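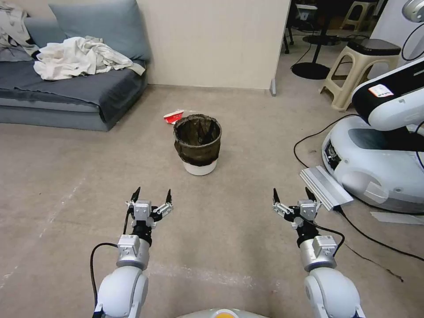 ¿Qué se entiende por retroceso en un juego de exploración?

Volver a pasar por una zona ya recorrida porque el diseño lo pide. Puede pedirlo con una puerta que antes estaba cerrada, con un objeto que ahora se alcanza o con un encargo que obliga a cruzar medio mapa para hablar con alguien.

Análisis de videojuegos
Tema 9. El mapa, la llave y el camino de vuelta
Profesora: Anayeli Gallegos
Versión del 11 de septiembre de 2026. Sustituye a los apuntes de junio, que tenían mal la tabla de Lidon.

1. De qué desconfiamos en este tema

Las fichas comerciales de los juegos de exploración repiten tres o cuatro expresiones: mundo interconectado, libertad total, secretos en cada rincón, exploración a tu ritmo. Son frases de venta y como tales hay que leerlas. El problema empieza cuando pasan a la crítica y de la crítica a los trabajos de esta asignatura. El curso pasado recibí análisis de Zinov en los que «interconectado» aparecía en cada página sin que se dijera qué estaba conectado con qué.

En este tema se pide una cosa modesta: dibujar el mapa y comprobar si lo que se afirma de él es cierto. Muchas veces lo es a medias.

2. Vocabulario mínimo

Cerradura: cualquier obstáculo que impide pasar hasta cumplir una condición. Una puerta roja es una cerradura. Un salto demasiado alto también, y un enemigo que mata de un golpe puede serlo en la práctica.

Llave: lo que elimina la cerradura. Conviene separar las llaves puras, que solo abren, de las llaves con uso, que además cambian la manera de moverse o de combatir. Un doble salto es llave con uso. Una tarjeta de acceso casi nunca lo es, por mucho que venga con una animación larga.

Atajo: conexión que se abre desde el lado difícil y queda abierta. Si se puede abrir desde los dos lados desde el principio, llamadlo simplemente pasillo.

Retroceso pagado: el jugador vuelve y encuentra algo distinto, sea un enemigo nuevo, una ruta superior o una lectura diferente de la sala. 

Retroceso en blanco: el jugador vuelve y la sala es la misma. El tiempo se gasta en desplazamiento.

La distinción entre los dos últimos tiene una zona gris muy amplia. Hay jugadores que disfrutan cruzando una sala conocida a toda velocidad, y para ellos ese trayecto vale algo. Anotadlo cuando os pase, pero no lo atribuyáis al «jugador» en general sin haber visto jugar a nadie más.

3. Primer caso: Zinov

Zinov alterna un vehículo acorazado, con vista lateral, y un personaje a pie. Se suele elogiar que las dos escalas «dialogan». Cuando se dibuja el mapa, el diálogo resulta bastante unilateral: el vehículo abre las zonas a pie, y las zonas a pie devuelven una mejora del vehículo. En sentido contrario apenas pasa nada. El personaje no aprende nada en el exterior que cambie una mazmorra ya visitada.

Eso no hace malo al juego. Lo hace más lineal de lo que se cuenta. El mapa tiene forma de peine: un corredor central y púas que se visitan una vez. Si un alumno me entrega ese dibujo y debajo escribe «estructura en red», el dibujo está bien y la frase está mal.

Argumento a favor que sí acepto: el corredor central cambia de sentido con cada mejora. La segunda vez se recorre por arriba y la cuarta por dentro de la pared. Ahí hay retroceso pagado y se puede demostrar sala por sala.

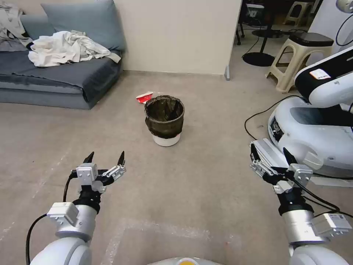

¿Cuántas veces debe visitarse una sala para que el retroceso esté justificado?

Ningún número sirve por sí solo. Una sala visitada dos veces puede aburrir y otra visitada muchas puede seguir ofreciendo decisiones; lo que se examina es qué cambia entre una visita y la siguiente.

4. Segundo caso: Lidon

Lidon se presenta como juego «sin orden obligatorio». La afirmación es comprobable, así que la comprobamos en clase. El juego tiene 9 zonas. Desde la sala inicial se puede entrar en 5. Las demás exigen una llave concreta, y esa llave está siempre en el mismo sitio.

Hasta aquí, un grado de libertad razonable. Lo discutible viene después. De las zonas abiertas desde el inicio, 2 tienen enemigos calibrados para un jugador sin mejoras. En las restantes el daño recibido es tal que casi todo el mundo sale a los pocos minutos. ¿Es eso una cerradura? La bibliografía de divulgación suele decir que no, que es «dificultad orgánica». A mí me parece una cerradura blanda bien disimulada, y la palabra «orgánica» no me aclara nada.

Quien defienda lo contrario tiene un buen argumento a mano: hay jugadores que pasan por ahí sin mejoras. De acuerdo. Pero entonces habrá que decir que el juego permite romper el orden a quien ya lo domina, y eso es bastante distinto de carecer de orden. La primera partida y la décima no deberían mezclarse en el mismo párrafo.

Tabla corregida de Lidon (zonas y condición de acceso)

Zonas accesibles desde el inicio: 5
De ellas, practicables sin mejoras en una primera partida: 2
Total de zonas: 9

La versión anterior contaba la sala inicial como zona. No lo es, no tiene recompensa ni cerradura propia.

5. El mapa en pantalla

Un asunto que los análisis suelen saltarse. El mapa que el juego enseña al jugador no es el mapa del juego. Es una interfaz, con decisiones detrás: qué se dibuja, cuándo, con qué color, si se marcan las puertas pendientes.

Boonchu marca con un icono cada cerradura vista. El resultado es cómodo y convierte la exploración en una lista de tareas. Al conseguir una llave, se abre el mapa, se buscan los iconos de ese color y se va a ellos. ¿Se sigue explorando? Depende de lo que uno llame explorar, y por eso os pido que definamos el término antes de usarlo. Si explorar es recordar, Boonchu quita trabajo. Si explorar es elegir ruta, lo deja intacto.

Ivby hace lo opuesto: no dibuja nada. Se ha escrito mucho sobre lo valiente que es esa decisión. Antes de aplaudirla, mirad las salas. Casi todas tienen una silueta propia, un color dominante y un sonido que se oye desde la puerta. El juego ha sacado el mapa del menú y lo ha repartido por los escenarios. Es un trabajo fino, pero no deja al jugador tan solo como se dice. Y donde falla, en la zona de las cisternas, con salas casi idénticas, la mayoría de los alumnos acabó dibujando un plano en papel. Puede que fuera la intención. No he encontrado ninguna prueba de ello y, mientras no la haya, prefiero llamarlo un tramo confuso.

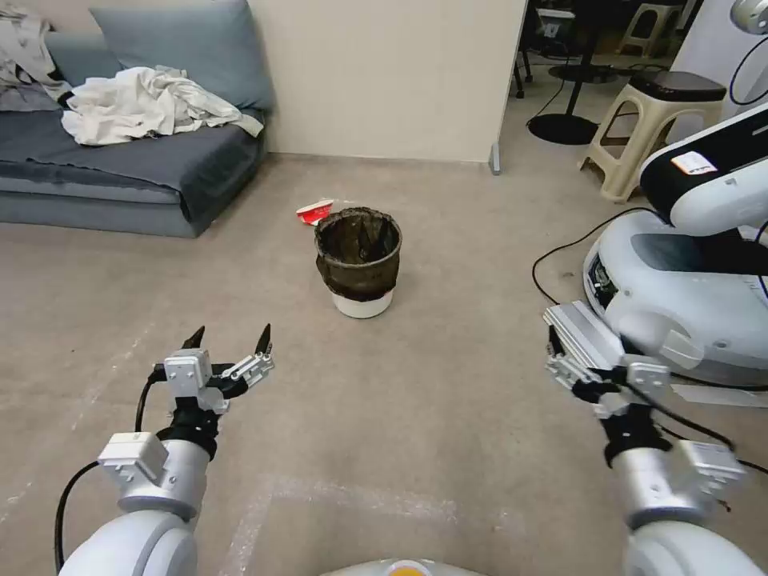 Los dos brazos, con la pinza izquierda abierta, sobre moqueta clara.

6. Sobre las horas de juego

Las duraciones que circulan mezclan partidas rápidas, partidas completas y partidas de gente que dejó la consola encendida mientras cenaba. No las uséis como dato. Si necesitáis hablar de duración, cronometrad vuestra partida, separad el tiempo de trayecto del tiempo de decisión y contad cómo lo habéis hecho.

La separación es difícil. ¿Cruzar una sala con enemigos es trayecto? Mi criterio provisional: si el jugador puede ignorarlos sin riesgo, lo es. Sé que el criterio favorece a los juegos con enemigos molestos. Está abierto a discusión y ya cambió una vez.

También pido cautela con el viaje rápido. Se lo suele presentar como remedio contra el retroceso en blanco. A veces lo es. Otras veces se añade al final del desarrollo y deja a la vista que el mapa intermedio no servía para mucho. Una prueba sencilla: desactivad mentalmente el viaje rápido y preguntaos qué salas echaríais de menos y cuáles solo alargarían la partida.

7. Práctica

Elegid una zona de uno de los cuatro juegos. Una sola; los trabajos sobre el mapa entero salen siempre flojos.

Dibujad el grafo: salas como nodos, conexiones como líneas, cerraduras sobre la línea. A mano vale. Las capturas del mapa del juego no valen como dibujo, por lo dicho en el apartado 5.

Para cada sala visitada más de una vez, una frase sobre lo que cambió. Si no cambió nada, se escribe «nada». Prefiero diez veces «nada» a un párrafo sobre la atmósfera.

Buscad una afirmación publicada sobre ese juego, en una reseña o en su propia ficha, y contrastadla con el grafo. Citadla entera, con su fuente. Recortar la frase para que sea más fácil rebatirla baja la nota.

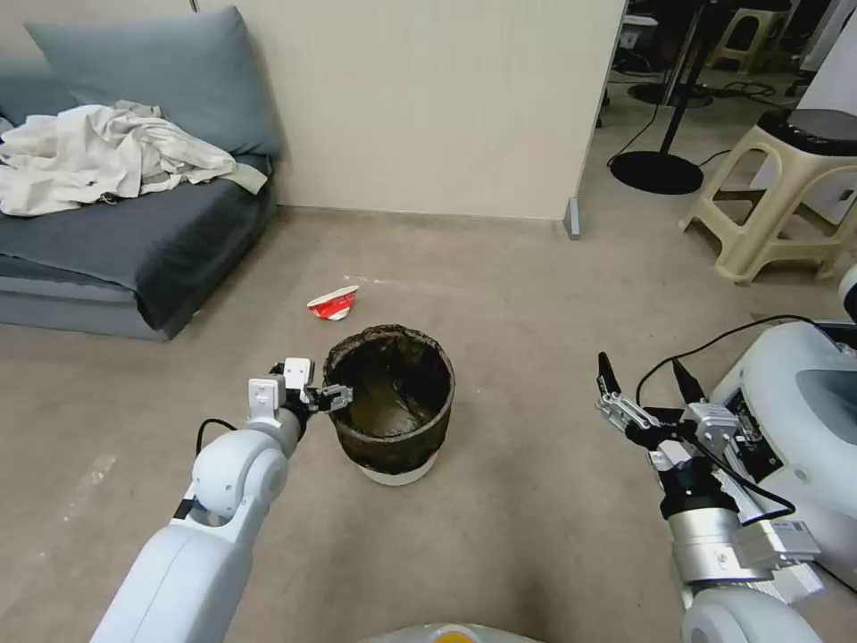
Pinza izquierda junto al borde de una papelera redonda.

8. Errores que se repiten

Escribir «el jugador siente». Vosotros sentís; del resto sabemos poco.

Llamar laberinto a cualquier zona con más de una salida.

Confundir cantidad de secretos con densidad de exploración. En Boonchu hay paredes rompibles en muchísimas salas y casi todas guardan lo mismo, moneda suelta. Después de las primeras se golpea por costumbre.

Dar por buena la intención del estudio porque aparece en una entrevista. Una entrevista de lanzamiento es publicidad con preguntas. Puede contener información útil, y habrá que tratarla como declaración de parte.

Usar «recompensa» sin decir cuál. Un aumento de vida, un tramo de historia y una vista bonita son cosas distintas, y no todas compensan el mismo viaje.

9. Cuestiones pendientes para el seminario

Si una cerradura blanda cuenta como cerradura, el mapa de Lidon y el de Zinov se parecen mucho más de lo que se admite. Traed argumentos en un sentido u otro, con salas concretas.

Queda también sin resolver qué hacer con los saltos de secuencia descubiertos por la comunidad. En Ivby hay uno que evita las cisternas completas. ¿Lo incluimos en el grafo? Yo lo pondría en línea discontinua, pero el grupo de la tarde lo rechazó y sus razones no eran malas. Quien lo incluya debe indicar si lo ha ejecutado o si solo lo ha visto en vídeo.

Los grafos se entregan en papel, con el nombre por detrás.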